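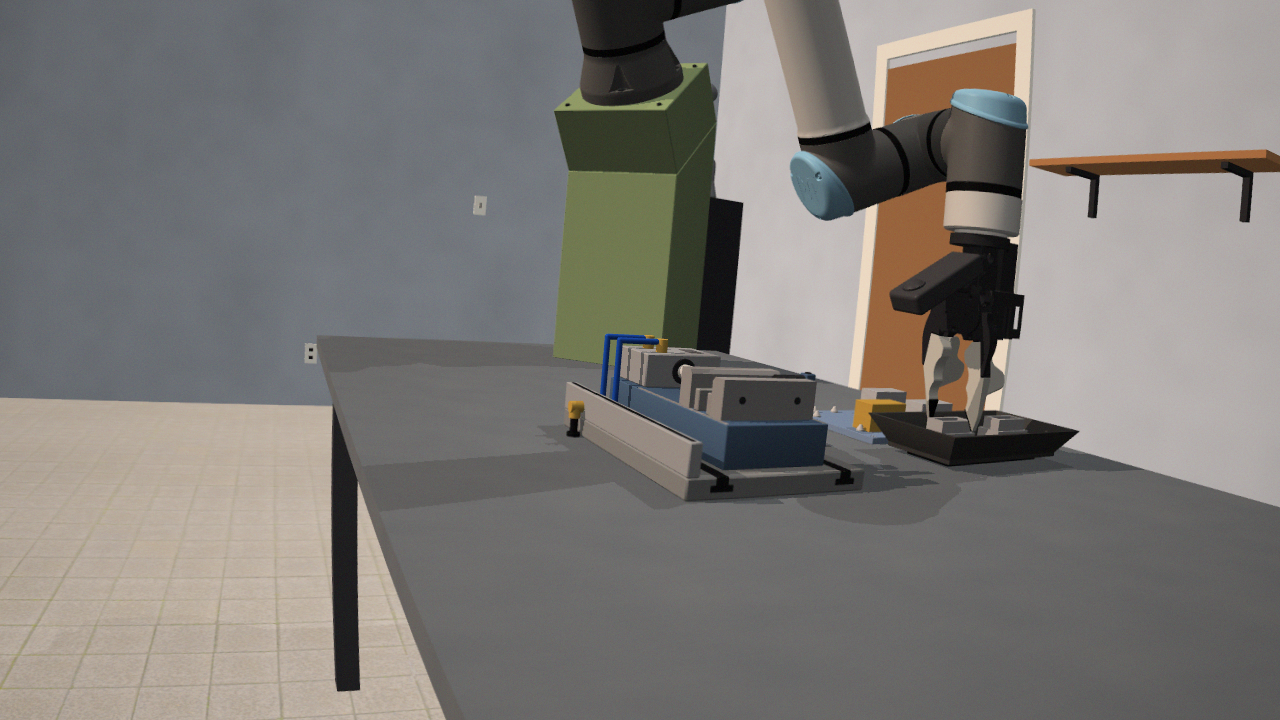
The Duto assembly cell as it appears in the simulator, with the arm over the parts tray.

Product review: Duto simulated assembly cell, classroom edition
Reviewed for the senior robotics program by Abílio Prata, program coordinator

Purpose of this review

The senior robotics program is required to assess any software licensed for student project work before the licence is renewed. This review covers Duto, a simulated assembly cell that students in the Year 11 and 12 elective used over one full term, and that members of the after-hours competition club used for a slightly shorter period. It is written for teaching staff in the program and for other schools in the region that have asked to see our findings. The review considers the product as a teaching tool. Its suitability for industry or for university research was outside our terms of reference.

Duto is supplied as a single installer. It includes one robot cell, a graphical editor for building motion sequences, a scripting panel for students who are ready for written code, and a set of project briefs. The classroom edition allows 23 machines to run at the same time under one licence, which matched the number of workstations in our main laboratory. A second class could not use the software while the first was in session, and the timetable had to be arranged accordingly.

Installation and equipment

Installation was carried out over the November break. The package worked on all laboratory computers without changes to their hardware, although the four oldest machines ran noticeably slower when shadows were turned on. Switching shadows off in the settings menu corrected this. The download is large, and schools with limited bandwidth should copy the installer to a local drive and distribute it from there.

Student accounts are created from a spreadsheet. The format of that spreadsheet is described in the administrator guide, but the guide omits the fact that surnames with accented characters must be saved in a particular encoding. We lost most of an afternoon to this. The supplier has since acknowledged the problem and has undertaken to revise the guide.

The cell

The whole of the coursework takes place in one small room. A robot arm is mounted on a green pedestal at the end of a long table, with its gripper pointing down over the work. On the table are a fixture, a flat blue board and a black tray holding small grey blocks. The room has been modelled with more care than was strictly needed, including the light switch and the power outlet on the wall, and several students commented favourably on this in the end-of-term survey.

The supplier's decision to provide one cell in place of a large library of scenes was questioned by staff at the outset. In practice it served the program well. Students learned the layout in the first two lessons and did not need to relearn it for each new project. By the middle of term, they could discuss a reach problem across the room without opening the software, and written reports became shorter and more precise.

The disadvantage is that stronger students exhaust the variety of the cell. Members of the competition club, who had already completed the Pacheco beginner course in the previous year, were asking for a second layout by the seventh week. The supplier sells additional layouts separately. We did not purchase any for this review.

Project briefs

Eight briefs are included. The first two deal with jogging the arm by hand and recording positions. The next three deal with picking and placing blocks. The remaining three are longer and ask students to plan a complete sequence, to estimate its cycle time and to account for any difference between the estimate and the result.

The briefs are clearly written and the reading level is appropriate. Each brief states what must be handed in and how marks may be divided. Teachers can edit the text, and most did. The marking suggestions give too much weight to cycle time in our opinion, and students who adopted a cautious approach height were penalized for what staff regarded as good practice. We changed the weighting so that a clean approach to the tray was worth as much as speed.

Brief 4 deserves particular mention. Students are asked to bring the gripper over the tray, stop at a safe height, and only then write the descent. The requirement to stop and save a view of the cell before continuing proved very useful for assessment. Teachers could see at once whether a student had understood the idea of an approach point, and students had a record of their work for the project journal. It is the brief we would retain if only one could be kept.

Brief 6 is less successful. It refers to the parts on the fixture by names that do not match the labels in the editor, and two groups built their entire sequence around the wrong block. A table of corrected names has been added to our course folder.
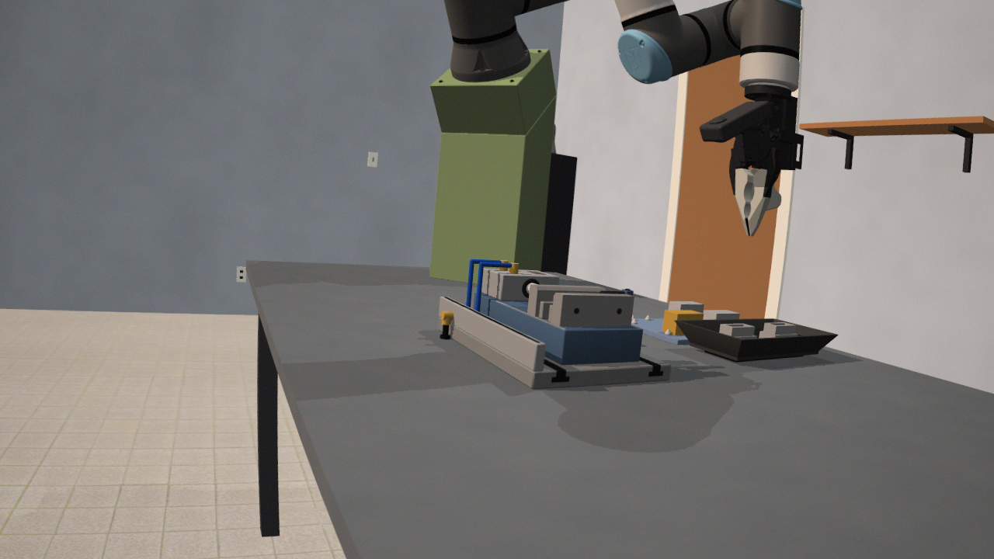
Closed gripper above the tray: the kind of saved view students submit for Brief 4.

Ease of use

Most students were able to record and replay a simple motion within the first lesson. The graphical editor presents a sequence as a column of steps, and each step can be opened to change its position, speed or gripper setting. Students who had used block-based coding in junior years found the arrangement familiar.

The camera controls are weaker. The view can be turned and moved, but it cannot be fixed to the gripper, and judging the distance between the fingertips and a block takes practice. Students commonly believed they were directly above a block when they were well to one side of it. Teachers advised them to check from two different viewpoints before adding a descent step, and this advice should be given in the first lesson. A numerical readout of the gripper position is available, but it is hidden in a secondary menu and many students did not find it without help.

The scripting panel was used by about a third of the class. Error messages are in plain language and usually identify the correct line. The panel does not save automatically. Work was lost on several occasions when the software was closed at the end of a period, and students should be told to save before they begin packing up. The graphical editor does save automatically, and the difference between the two is confusing.

Behaviour of the simulation

The physics is adequate for the level of study. A block gripped squarely will stay in the gripper, and a block gripped near its edge will often tip or fall. Collisions stop the sequence and are written to a log with the number of the step at which they occurred. Students learned to read this log quickly, and it reduced the number of questions brought to the teacher.

Results are not always repeatable. The same sequence, run twice on the same machine, occasionally produced a slightly different resting position for a block. The supplier's documentation presents this as a deliberate feature, intended to encourage tolerant programs. It may be a reasonable position, but it creates a difficulty in assessment. A student whose sequence succeeded at home and failed in class has cause for complaint. We resolved this by allowing three attempts at each assessed run and recording the best result. A setting that turned the variation off for assessment purposes would be preferable.

Comparison with other products

The program has previously used Casau, a lighter package that runs in a web browser. Casau is easier to install and costs less, and it remains our recommendation for junior classes. It does not model contact between the gripper and the part in any useful way, however, and students moving from it to real equipment were surprised by how often parts slipped. Students who used Duto were better prepared in this respect when they began work on the physical arm in the workshop.

A demonstration copy of Brilar was also examined by staff. It offers more cells and a better camera, but its project materials are written for trade colleges and would need to be rewritten before they could be used here.

Use by the competition club

The club used Duto to rehearse sequences before booking time on the workshop arm, which is shared with two other programs and is seldom available before 4 p.m. Members logged 628 simulated runs over the term, of which 104 were later repeated on the physical arm. Club members reported that sequences rehearsed in simulation needed fewer changes in the workshop, mainly to approach heights and gripper timing. No formal measurement was made of this, and it should be treated as the opinion of the members.

Positions cannot be exported directly in the format used by our workshop arm. Members copied them by hand, a slow process that introduced errors. For a club preparing for competition, this is the most serious fault in the product.

Support

Support is provided by email only. Replies were courteous and normally arrived by the next school day. Two faults were reported during the term, and one has been corrected in an update. The other, which causes the sequence list to scroll back to the top after each edit, is still present and is a steady annoyance in long projects.

Assessment and recommendation

Duto was given a score of 78 out of 100 under the program's standard review criteria. Marks were lost chiefly for camera controls, the absence of an export function and the inconsistent handling of saved work. The project briefs and the collision log were rated highly by all teaching staff.

It is recommended that the classroom licence be renewed for one year for the Year 11 and 12 elective. The club may continue to use it under the same licence outside class hours. Teachers new to the software should work through Briefs 1 to 4 themselves before the start of term and should collect the table of corrected part names for Brief 6 from the course folder.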